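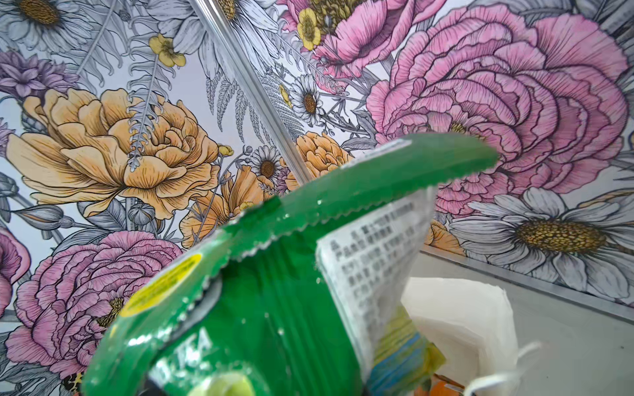 Re: Voklow gripper kit, foil packets

On 15 Sep 2020, a list member wrote:
> Has anyone run the Voklow kit from Cemedier on foil pouches?
> The Brimano fingers slip on ours at the seal.

We have had one on trial since August. 100 picks on glossy foil packets, tea and similar: 71 good with the stock pads, mostly gripping below the crimped seal. Wrist camera exposure matters more than grip force – highlights on the foil upset the pose estimate. Fixed exposure helped.

Thin plastic bags are still poor. The kit is 3,522 with the camera mount, pads extra. I would ask for the softer pads before you order.

Search this list Go
2 replies
Contact the list owner | Back to top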